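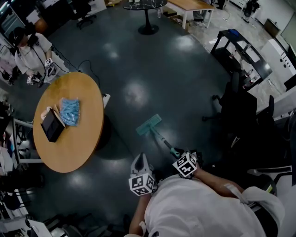
Floor mopping with the hand-held grippers, main room.

Minutes, demonstration team, Wednesday, July 9, 2025

Present: Valquíria Miranda (chair), Italo Zuccaro, Thaís Andrade, Mudassar Shaikh (notes)
Apologies: Vanderleia Godoy

1. Last minutes
Agreed, with one spelling put right.

2. Mopping
Thaís reported 183 good demonstrations so far, which takes the full household set to 1,327. Everyone was delighted — mopping was the task we had all expected to drag! She finds the long, slow strokes give much cleaner hand tracks than the short scrubbing ones, and would like us all to switch. Agreed.
Italo asked that the patterned faces of the marker cubes be kept towards the head camera when the wrist turns, as tracking drops out on sharp twists. Mudassar wondered if glare from the ceiling lights on the dark floor plays a part too. Italo will run 12 takes with the lights dimmed and compare.

3. Two people at once
Long talk, lots of ideas. Valquíria is very keen to have pairs working in the same room, as the Nostov arm will have to cope with people moving about. Cables across the floor are the sticking point. Mudassar to price longer leads and some clips.

4. First playback
The Bulinley policy trained on the June set held the mop handle through 2 full passes before letting go. Big cheer for that one. Thaís will show the clip to Vanderleia.

5. Any other business
Spare mop pads are running low. Thaís to order.

Next meeting: same time next week, Amaral room.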